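Teleoperated demos: how many before the policy stops missing the grasp?
Asked in Imitation Learning / Data Collection

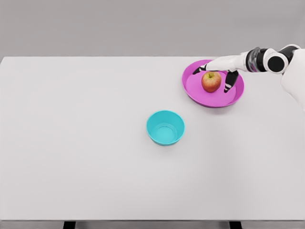 Does the speed at which I drive the arm during a demonstration matter to the trained policy?

It matters a great deal. The policy learns the action at each timestep, so the pace of the operator is part of what gets copied. Keep it steady between episodes, and don't mix slow and fast operators in one set until you have a baseline.

Question

Task is apple from plate to bowl, in simulation. I record with a Braser glove for the fingers and a tracked wrist puck for the arm pose. I have 330 episodes so far. The trained policy approaches well, gets the fingers either side of the apple, then hovers. Sometimes it closes after a long wait, sometimes never. Training loss looks fine. Do I need more episodes, or is something wrong with the ones I have? A labmate at Hurkport said 2,000 is the minimum for a multi-finger hand, but I can't find a source for that.

3 answers

Answer 1 (accepted)

Look at the episodes before you record more. Hovering before the close is a classic sign of operator pauses. With a glove you get no contact feedback, so people stop above the object, check the view, adjust, then close. During that pause the observation barely changes and the action is close to zero. The policy sees a lot of frames that say "fingers around apple, do nothing" and very few that say "close".

What I would do, in order:

1. Plot finger joint velocity and wrist velocity for each episode. Mark every stretch where both are under a small threshold.
2. Trim those stretches to a few frames. Don't delete them completely or the wrist motion gets a jump in it.
3. Check the time alignment between glove and puck. They are separate devices on separate clocks. When I used the same glove the finger stream lagged the wrist by 54 ms, which put the close command late in every episode.
4. Retrain on the same episodes with nothing else changed.

If your observation has no history, a pause can't be told apart from the moment right before the close. Predicting a chunk of actions helps with that. Start with a chunk long enough to cover the end of the approach and the full close.

I don't know where the 2,000 comes from either. Variation in start pose counts for more than the total. If the plate and bowl are in the same spot every time, extra episodes mostly teach the same trajectory again.

Comment from asker: Trimmed and retrained. It closes now on most rollouts. The lag on mine was smaller than yours but it was there. Remaining failures are the apple slipping out on the lift.

Reply: Slip on the lift is usually the commanded finger position stopping at the surface. Record the commanded target and not the measured joint angle, otherwise the grip force is lost on replay.

Answer 2

We went to 2,715 episodes on a similar pick with Volent and it was still bad until somebody changed the camera position. So maybe try that. Also make sure the sim friction isn't default.

Answer 3

Use a Lemaire leader arm instead of a glove, much easier. You feel where the joints are.

Comment: A leader arm with a gripper trigger doesn't give you individual fingers - OP has a multi-finger hand.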